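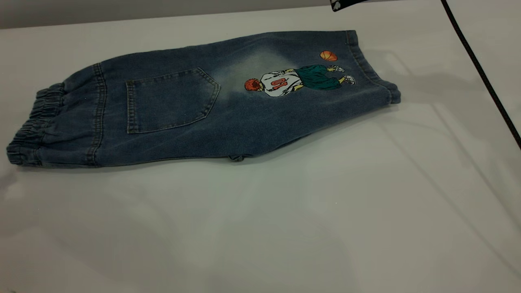
## News from the folding table

It has been a long spring for the laundry project, and since so many of you have written in to ask how things are going (thank you, we do read every one of your notes, even when the answer takes us a month), we thought we'd give it a proper write-up this time instead of the usual two lines at the bottom of the page.

For those who joined the list after November, Sturkotis is our name for the method we've been building at Rorninar to get a robot arm to fold clothes it hasn't met before. The older version, Notow, learned one long motion from start to finish. It was lovely to watch on a good day. It would pick up a towel, swing it over, set it down, and you'd feel like going home early. Then you'd give it a pair of kids' pants and it would carry on with the towel motion anyway, quite calmly, while the pants slid off wherever they liked.

Sturkotis breaks the job into short pieces. The arm makes a move, stops, looks at the cloth again, and decides on the next move from what it finds there. We call these stops "second looks" around the lab, and the name has stuck well enough that it's going in the paper. Each second look asks the model for two things: where the next grasp ought to go, and how sure it is about that. If the confidence is low, the arm is allowed to do something small and harmless first, like smoothing the fabric or tugging a corner, and then look again.

Denim took over most of our spring. We'd started with towels and T-shirts like everybody does, and those are friendly fabrics - they drape, they lie down, they more or less stay put. Denim has opinions. It's stiff where the seams run and limp in between, and an elastic waist makes it worse, with all that gathering at one end pulling the cloth into a shape that isn't flat and doesn't want to be. Our first batch of training runs had hardly any elastic in it at all, which we were a little embarrassed to discover when we went back through the logs.

So we collected more. The new set has 4000 folding attempts in it, 800 of them on denim with elastic waists, and every attempt was recorded from a fixed camera and from one at the wrist. That was a great many afternoons of shaking out small pants and dropping them on a table in a heap, and our thanks go to everyone who took a turn.
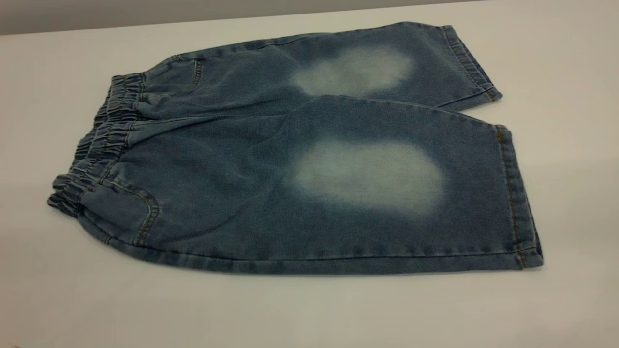 One reader wrote after the last issue to say that shorts ought to be easier than long pants, there being so much less of them, and asked why we kept putting them in the hard pile. With a towel, the reader said, a small one is always quicker than a big one, so why should clothes be any different?

It's such a sensible question, and we believed the same thing ourselves for a good while! The trouble is in the proportions. On long pants you have plenty of leg to work with, and if the grasp lands an inch off, the fold still comes out looking like a fold. On shorts that same inch is a good part of the whole leg. The waist is also a bigger share of the garment, so its springiness matters more, and the hems are close enough together that the old model would mix up which leg it was holding. Notow used to pick up both hems at once and look very pleased with itself, if an arm can be said to look pleased.

We ran a straight comparison in the last two weeks, 100 fresh attempts for each method, on garments that weren't in the training set. Notow finished 41 of them to our standard (legs matched, waist inside the outline, nothing hanging over). Sturkotis finished 78. We'd like to see that number higher, and we'd especially like to see it higher on shorts, where most of the misses were, but it's a bigger jump than we had hoped for and there was cake.

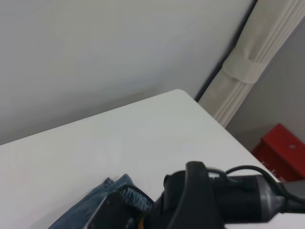

A large part of the gain seems to come from the wrist camera, and from being choosy about when to believe it. The fixed camera is very good at telling you where the garment is and which way it points, and it's not much help once the arm is down among the folds. The wrist camera gets in close, but it comes with problems of its own. Much of what it takes in may have nothing to do with the job: with denim down by the jaws, the wall, the curtain with its tie-back and the red box beyond the table can take up a good deal more of the view than the cloth does. An early model got rather attached to that background and would shift its grasp when the curtain had been moved. We now blank out random parts of the background during training, a different patch each time, and the attachment has mostly gone away.

The other problem is speed. When the arm swings, the wrist view smears, and a smeared seam can look a lot like a fold or an edge. We tried slowing everything down, and that worked, and it was also so dull that a single garment outlasted a cup of coffee.
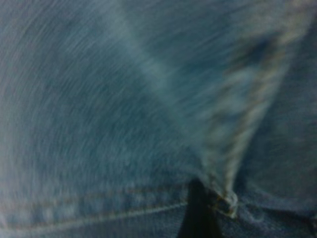
What we do now is let the arm move at its normal pace and teach the model to score each wrist frame for sharpness before using it. Blurry frames aren't thrown away, they just get less of a say. Between moves, the arm holds still long enough to gather 8 good frames, and the grasp is picked from those together with the fixed view. It's a simple idea and we went past it several times on the way to fancier ones. (There was a version with a separate network for undoing the blur. It invented stitching where there wasn't any, very convincingly, and we've put it on the shelf.)

Stitching, by the way, has become one of our favorite clues. Where the thread is a different color from the cloth, the model follows it nicely, and a seam tells you a lot about how the layers are lying underneath. On dark denim with matching thread it does noticeably worse, so that's on the list for summer, along with heavier fabrics and anything with a zipper.

The Türkmen group has asked to try the code on their own arm, which has a different gripper and a much narrower reach, and we're very curious to find out how much of the training carries over. Our guess is that the second looks will be fine and the grasps will need some retraining, but we've guessed wrong before. They'll be starting with towels, sensibly.

If you have outgrown kids' jeans or shorts sitting in a drawer, particularly the dark ones, we'd be glad to have them. Please wash them first, and check the pockets - we've had two crayons and a very old raisin so far this year.

Rorninar folding group, 2022-05-15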